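From my kitchen table: the great seed swap, and what I brought home

I had meant to write about slugs this month but the slugs can wait, because the seed swap happened and I have been thinking about very little else. We held it in the long room over the Bouzid bakery again, which means everybody went home smelling of bread, me included, and my coat still does.

For those who haven't been, it works like this. You bring whatever you saved, in envelopes, with the name and the year on the front (please, please, the name and the year), and you lay it out under the right letter. Then you wander about and take what you like. No money changes hands apart from the tea tin. If you come with nothing you are just as welcome, and you'll leave with far too much, as I did my first time. I had a balcony then and I went home with pumpkins.

The beans were the big draw, as ever. There was a climbing one called Fedari that I'd only heard talked about, a fat cream bean with a maroon splash round the eye, and I'm afraid I was rather quick across the room for it. I got 15 seeds. I shall sow half and keep half back in a jar, having once lost an entire row of something irreplaceable to a single frost in May. It wants a tall pole and a sheltered wall, and the pods are best left until they rattle.

Jisto is a lettuce, for anyone who saw it on the list and wondered. Loose leaves, bronze at the tips, very slow to bolt. I've grown it for four summers now and let two plants run up to flower every year, which looks a dreadful mess and upsets my sister, but one good head gives more seed than you could ever sow. Cut the stalks on a dry morning, put them upside down in a paper bag and forget about them for a fortnight. Then shake!

Tomatoes are more of a faff. You want the seeds in a glass with a splash of water for three or so days until they go properly horrible on top, then rinse them in a sieve and spread them on a plate. Not kitchen paper - I did that for years and spent every March picking bits of fluff off with tweezers. Once they're dry, somewhere cool and dark will do. My mother kept hers in the cupboard under the stairs with the shoe polish and they came up beautifully.

Which brings me to sorting, and the small matter of the loft. I went through everything I own over the weekend and threw out parsnip seed older than my car. Parsnips really do need to be fresh. Beans and tomatoes will forgive you for years, onions won't, and carrots are somewhere in the middle and sulk about it. If you're unsure, put ten on damp paper in a saucer on the windowsill and see how many wake up.

A white plastic drawer organizer has plenty of little compartments, by the way, if you are a sorter by nature. I am more of a biscuit tin person.
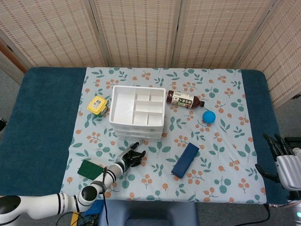
Itziar Lorente wrote in after the last newsletter to say that I was wrong about leeks. She leaves hers standing right through the second summer and doesn't touch the heads until October, when the black seed is showing, and she finds the ones I told you to cut in August are hardly ever ripe. She also asks if anyone has kept the old Bovum leek going, as hers has died out.

So I stand corrected on leeks, and will leave mine alone. If you do have Bovum, even a pinch, drop it in at the bakery with Itziar's name on the envelope. The next get-together is at 7 in the evening, same stairs, and Crescencio Sotomayor is bringing his garlic.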